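About Jamley Alterations

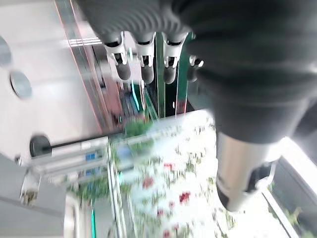
I started Jamley at my kitchen table with one second-hand machine, a tin of my nan's buttons and a neighbour who needed her work pants taken up by the weekend. We've been in the Broltmont arcade for 3 years now and I still get a bit of a thrill when someone walks in with a bag of clothes they'd nearly given up on! Dark fabric is my favourite thing to work with, the black ribbed sort especially, all soft folds and curved ridges, though I'll happily admit it's murder on the eyes after four in the afternoon. Good lamps help. So does tea.

I do most of the everyday jobs myself - hems, zips, waistbands, school blazers with another year left in them. Rekha Dixit looks after formal wear, and if you've got a beaded sari blouse or a bridesmaid's dress in the wrong size, she's the one you want (book early, she fills up fast from September). Omprakash Upadhyay does our coats and suits on a big old Gautam machine he won't let me touch.

Last year we got through 1,408 jobs, and 94 of those were for the Trellia choir, who changed the colour of their whole wardrobe in July.

We're at shop 42, upstairs next to the key cutter. Pop in with whatever you've got, pinned or not, and wear the shoes you'll be wearing with it.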